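Search this site Go Enter keywords

Filed under: Opinion, Shop Floor, Robots & Jobs

I've been at Flullano long enough to remember when kitting meant a table and a radio. You stood there, you picked parts, you complained about the coffee. Now half my shift goes to the arms, and people keep asking me if I'm scared of them. I'm not, but I do have opinions (shocking, I know).

My main one is that we talk about jobs and hardly ever about the day. My job is still here. My day is completely different! I used to fill 200 kits and go home with sore wrists. Now I spend the morning teaching a gripper how to hold a marker and hang on to it, and I go home with a sore brain.
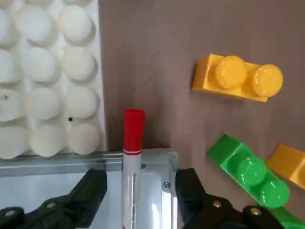
Flullano Kitting & Assembly Team - Niseck Building

And I like the sore brain, mostly. Grasping and stacking practice is slow and fussy, and you find out how much your own hands know that you never had to put into words. Where do you squeeze? How hard? When do you let go? I've done this stuff for years and I still stood there stumped when the engineers asked me.

What bugs me is the pay. Those answers are skilled work, and the posting for my position still says "general labor." If the company is going to build a whole line on what the kitting crew knows, then the kitting crew ought to get a new title and a raise to go with it. Management held one meeting about it in October, lots of nodding, and then nothing.

The other thing is company. Two people side by side will gab all day. With the arms you watch, you wait, you nudge a block back where it goes - and you can go a whole morning without saying a word to anyone.
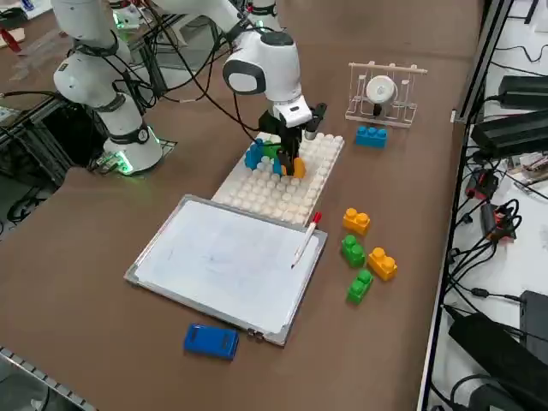

Hubert Duda wrote in to say I'm being too easy on the whole thing. His plant put in arms and told everybody the day would just get more interesting, and it did, for the ones who got trained. The rest got moved to nights. He wants training hours in writing before any new machine gets plugged in, and he wants them for everyone on the floor.

Fair enough, Hubert. I'd sign that.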